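Pamwood Linen Library – progress report to the Groson Fund
Second report, covering the period to the end of November
Prepared by Chinyere Okeke, project coordinator

Where we are

What a half-year it has been! When we wrote to you last, the linen library was two cupboards and a borrowed trolley in the back corridor of the Pamwood neighbourhood centre. We now have our own room, proper shelving down one side and 400 pieces of cloth on the register: tea towels, aprons, tablecloths, flannels, cot sheets and a very large number of napkins. Groups borrow what they need for a lunch or a stall, bring it back, and we wash, dry, fold and shelve it ready for the next lot.

We lent to 43 groups in this period. The Warness seniors' lunch is still our biggest borrower, and the primary school took every apron we had for its pancake morning (they came back an extraordinary colour, and most of them washed out beautifully).

What your grant paid for

The second dryer went in during August and has made more difference than anything else. Before that, Rommel Dalisay was pegging out in the side yard and bringing it all in again whenever it drizzled. The grant also covered the shelving, the labels and 40 lidded tubs for delivery. We came in slightly under on the tubs and would like your okay to put the balance towards a better iron. The current one leaks on anything pale.

The folding sessions

These have been the real pleasure of the year. We had planned one a month and ended up running them every fortnight, because people kept asking. Remedios Enriquez leads them and has settled us on a single fold for each kind of cloth, so that everything sits square on the shelf and you can pull one out without the pile coming down. Tea towels are folded in thirds lengthwise and then in half. Aprons go face down, ties in, sides to the middle.

We had 127 attendances across the sessions. Quite a few people came for the company and the biscuits and stayed on to learn the sheets – fitted ones included, which Remedios teaches with great patience and a lot of laughing.

Sorting by colour is going well too. Whites and creams are on the top shelves, patterned cloth is in the middle, and the blues and other darks are along the bottom where the light doesn't get at them.
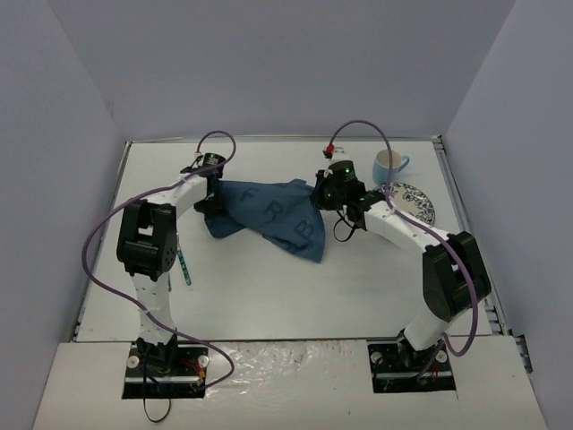

The slow part of any fold is still the first one, getting a crumpled cloth opened out and its corners found before anything else can happen. Dark cloth is the hardest, and lettering close to the colour of the fabric is easy to miss when you're deciding which side goes up. Marlina Hutapea has suggested a small pale stitch in one corner of every dark piece, and we'll try it on the next batch.

What hasn't gone to plan

The Policarpio Street drop-off point opened six weeks late while we waited on a key. Returns there are still patchy. Kenneth Mangubat is going to move the tub nearer the door and put up a bigger sign.

We also underestimated stains. Turmeric has beaten us completely, and a dozen napkins have been cut up for cleaning rags.

Next period

Marlina will finish the stitched corners by the end of February. We want to add round tablecloths, which are requested constantly, and run two evening folding sessions for people who work during the day. You'd be very welcome at either one. Please let me know about the iron when you can.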